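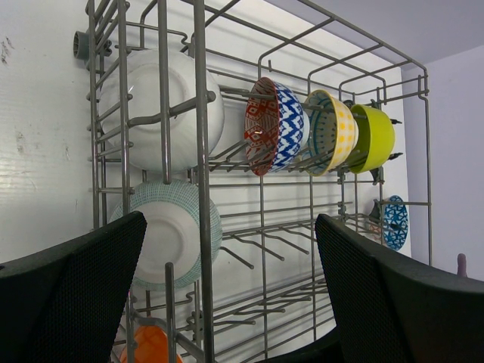

Tukell dishwasher, my review after the first months
Posted by Amna Durrani, Jul 13, 2020

I bought the Tukell in May, after our old machine stopped in the middle of a wash and did not want to start again. The repair man looked at it and told me the new pump would cost almost half of a new dishwasher. So I started to read reviews, and I read too many of them. Most were written on the first day, when the machine is still shiny and everybody is happy. I promised myself to wait before writing mine.

Price and delivery

I paid $558 at Devadiga, the appliance store near the old post office. The other model I was considering, from Plerari, was $700 and had an extra basket for cutlery at the top. I would have liked this basket, but I was not ready to pay the difference for it. The owner of the store, Muthu Devadiga, did not push me to the more expensive one and I appreciated this very much.

Delivery was on the day they promised. Taking away the old machine was included, but connecting the new one was not, and this was written only in small letters on the back of the receipt. Please ask before you pay. My brother-in-law connected it for us in one evening. The water hose in the box was too short for our kitchen, where the sink is in the corner, and we had to go out and buy an extension.

Washing

The normal program is the one I use almost every day. It cleans well. Plates with dried sauce come out clean, and also the pot from lentils if I remove the thick part first with a spoon. Rice is more difficult. When it dries on the inside of a bowl, some grains stay there, and I must soak the bowl before. My old machine had the same problem, so I do not take off points for it.

I do not recommend the quick program for anything with oil. For glasses and tea cups it is enough. There is also an eco program which takes so long that I start it only when we go to sleep. The result in the morning is the same as with the normal program, maybe a little better on the glasses.

For detergent I tried tablets and powder. With the powder I can use less when the load is small, and I saw no difference in the cleaning. I stayed with powder. The lid of the detergent box closes hard and you need to press it with the thumb until it clicks. If it does not click it will open too early.

Loading

The racks are gray coated wire and I found them strong. The big serving bowl took me some time to learn. It has to lean to one side, otherwise it covers the small bowls and they stay dirty. Now I put the big one in first and fill the rest after it.

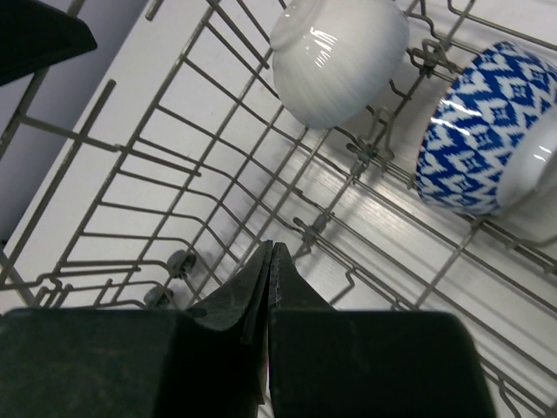 Rack wires, with the white floor of the machine under them.

My wooden spoons and the Korkwood cutting board I wash by hand. The manual says no wood, and I already destroyed one good board in the old machine.

Drying

Drying is the weakest part. Plates and glasses are dry if I open the door a little after the program ends and wait. Plastic boxes are always wet, and cups with a deep bottom keep a small lake on top. I turned the rinse aid setting up by one and it helped the glasses, but not the plastic. If you wash many lunch boxes, you should know this.

Noise

Our kitchen is open to the living room, so the noise was important for me. During washing I hear the water moving and I can watch a film without making it louder. The pumping out is louder, it comes suddenly and is over quickly. The beep at the end is terrible - five long beeps, and then again after some minutes if you do not open the door. It can be switched off, but the manual explains this only in the chapter about errors. You hold the start button and the half load button together until the small light blinks twice.

Cleaning the machine

The filter turns out easily by hand and I rinse it every weekend under the tap. I also wipe the rubber around the door, mostly at the bottom where the crumbs collect. One time the machine smelled bad, and the reason was a piece of onion under the filter.

The manual

The English is strange in some places (and I say this as a person who learned English at school). The drawings are good. The salt setting for hard water is explained clearly, with a table.

Would I buy it again?

Yes, for this price. I would like better drying and a longer hose. If somebody finds the Plerari on sale, please write me how the cutlery basket is, I am still curious.

My rating: 4 out of 5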